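Skorkix Track 4
Pose tracking and episode segmentation for two-handed demonstrations

Skorkix Track reads recorded video and joint logs and writes time-aligned gripper trajectories for policy training. It runs offline on Linux, from the command line or through the Python bindings. Marker layouts are defined in a plain text file.
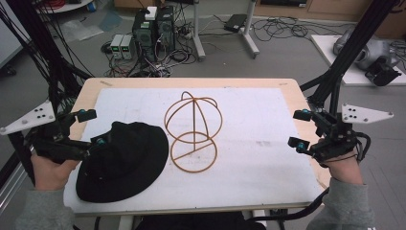 Pose estimation runs separately for each hand, and the two tracks are merged on a shared clock. Each gripper has a white plate with black dots at its outer side, and cyan markers on the device itself. Soft objects such as the black hat are left unmodeled; the wire stand can be entered as a fixed obstacle for the planner.

Segmentation splits a session at grasp and release events. Thresholds are set per project. The reference set, Pemard, holds 2,074 episodes across 61 tasks.

Export formats: HDF5, Zarr
Licenses: single seat, site
Included: Imeo viewer, 2 sample layouts
Support for version 3 ends in January.

Page updated 26th October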